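Jan 17, 2025

Bench entry, the desktop with its lid off. I'm writing this up the same day for once, so that Angelica doesn't have to ring me and ask which cable I meant. She'll be the one doing the February batch and these notes are mostly for her (and for me, when I've forgotten everything).

The Dell on the bench, side panel off:

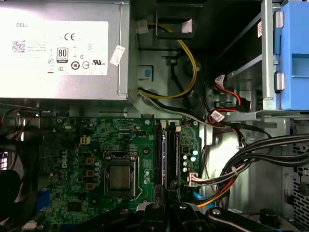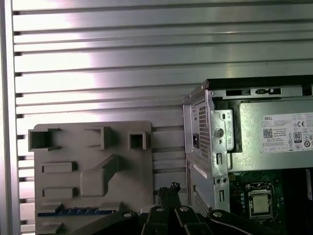
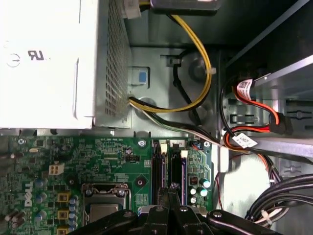 Hurnetti Reuse Workshop — Bench Notes

Right, so the job. Olteanu want their old office desktops checked over before they go out again, and this is the first one I've had a proper nose around in. I wanted to get the cabling straight in my head before anyone starts unplugging things, as last time I did it the other way round and spent a whole afternoon wondering where a spare lead belonged. Never again!

First thing I noticed: the red SATA leads are already tagged. White labels wrapped round them with printing on, so somebody at the factory was kinder to us than we usually are to ourselves. Please leave those tags where they are. I know they catch on things when you're feeding a cable through, and I know Ovidiu likes to snip them off to make it all look neat, but they've saved me more head-scratching than any amount of neatness. If one does come off, write its number on a bit of masking tape and stick that on the lead straight away.

The yellow and black wires are the other thing to watch. They come round in a big loop near the power supply, and it's very tempting to grab that loop and hoick it out of the way so you can see the board. Don't. Move it with the back of a finger, and keep it clear of the edges of the metalwork. There's a cable tie on the yellows as well. I'm leaving all the ties alone on this machine until I've got replacements the same size in the drawer — the ones from Bastine are far too fat and I'm not forcing them through.

The blue plastic bits are your friends, as ever. My rule for new people is to look for blue before you look for a screwdriver. I had a long chat with Ovidiu about this (he's a screwdriver-first man) and we agreed to differ, though I've seen the state of his screw tray.

Labels. The power supply has a big white one with the 80 PLUS badge and all the usual marks on it, and the fine print is tiny. My eyes gave up on it completely. For the record sheet we need the rating off that label and the part number, so bring the magnifier from the soldering bench and put it BACK afterwards. I'm leaving the rating column blank on my sheet for now. A blank is fine, a guess is not. We got in a muddle over exactly that with the Flundier lot, where two people had filled in what they thought it probably was and they'd thought different things.

Order I'd like us to use for the rest of them:

- Take a picture with the side open, before touching any leads.
- Copy down the printed tags, from the drive end back towards the board.
- Read the power supply label with the magnifier.
- Drives out, tray labelled with the machine number.
- Dust last, with the soft brush. Hold any fan still while you're at it.

I've put the dust at the end on purpose. Angelica does it first and I do see why, it's nicer to work in a clean case, but the brush shifts the loose leads about and then your picture doesn't match what you're looking at.

Standing the case up against the slatted metal backing made the open side easy to get at, and I could see the vents and the power inlet at the back without having to turn the whole thing. I'd do it that way again. Laying it flat is better for the board itself, mind you, particularly round the processor socket, where I want both hands free and my sleeves well out of it.

Still to do:

- Small cable ties, the thin sort. A bag of 300 is plenty, we do not need the 700 again.
- Masking tape, and a pen that writes on it.
- Ask Olteanu whether they want the drives back or wiped and refitted. Their email said both.
- 4 more trays for drives, the old ones have cracked corners.
- Find out from Ovidiu where the other soft brush went.

Angelica, if you get to the next machine before I'm in, start a fresh page and don't squeeze it in under mine. I'll add the part numbers here once I've had the magnifier on that label.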